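Lurkell recalls two jarred salsas over undeclared mustard
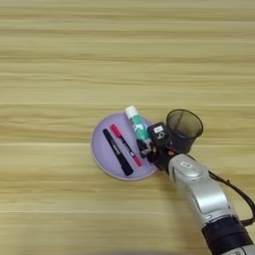
Food producer Lurkell is recalling two of its jarred tomato salsas after mustard was found in a spice blend and did not appear on the label. Mustard is one of the allergens that must be declared on packaged food.

The recall covers the Zokness Medium and Zokness Smoky varieties with batch code 602, printed on the rim of the lid. Over 4,000 jars were sent to shops in June. Other batches, and the company's taco kits and bean dips, are not affected.

The blend was supplied by Aksoy, which mills cumin and ground mustard seed at its plant in Itby. Lurkell said traces were picked up during a routine check of retained samples, and that the line has been cleaned and retested.

"The level varies from jar to jar, so we have withdrawn the whole batch," said Felicidad Talavera, technical manager at Lurkell.

Customers with a mustard allergy should not eat the product. Jars can be returned to the place of purchase for a full refund, opened or unopened, and no receipt is needed. Replacement stock will carry a new batch code and a blend from a different mill.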